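Dellow Interiors Word List

A list of 221 everyday terms for household furnishings, with the plain names people use for them when selling second-hand. Version 2 adds 30 entries for mirrors and picture frames.

Each row has a term, a short meaning and any other spellings. The file is plain text, separated by tabs.

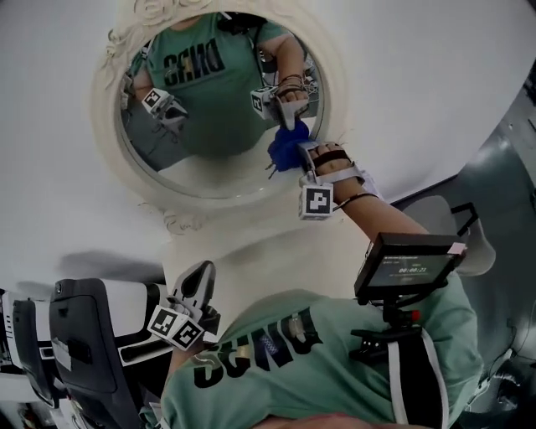

Round mirror, cream-white carved frame. Listed under "ornate".

Spellings are British. Regional words from Sudell and Cronin are kept in a separate file. Corrections are welcome by pull request.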